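Work and Automation - handout 3
Room 303. Notes by Josefien Segers, to go with the Lestura case

Start from where we stopped: who does what's left over? Vallberg sells the machine as "takes over the cleanup." Cleanup of what. Make a list before you read the case, then again after.

Lestura in short: staff kitchens, 60 people on the cleaning side, first machines came in May. The pitch was fewer hours on the dull parts. Hours did go down, but the work got chopped up. Riet Willems (shift lead, interview 2) used to plan her own round. Now she gets called to a kitchen when the machine stops, fixes it, leaves, gets called back. She says the round was the part she liked.

Words to know
Residual work - whatever the machine can't or won't do
Handover - the moment a person steps in. Who decides when? Who gets blamed?
Deskilling - careful with this one, see Bosman. Some jobs lost skill, some gained it and the pay stayed the same

Mirjam Bosman's point, worth writing down: a kitchen task has no clean edges. Taking out the trash means knowing what is trash. Bag with something in it, box leaning out of the bin, cloth on the floor - a cleaner decides in a second and doesn't call it a decision. Put a machine on it and somebody has to write the rule. At Stitwood the rule writing went to the cleaners, on top of the normal shift, unpaid for the first months. Jasper Wouters raised it with managment and got a training certificate out of it. Discuss.

Compare with Figueiredo, where Chaiwat Sangkhawat's team tested every task before it was handed over and could say no to it. They said no to three. Slower start, fewer people left.

For next time: pick one small chore, bins or dishes or wiping down. Write out every judgment in it, one line each. Then mark which ones you would hand over and who should be asked frist. Bring it on paper, we swap in pairs.

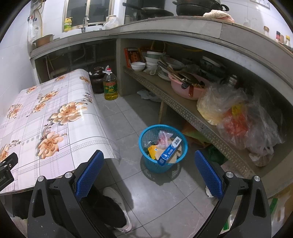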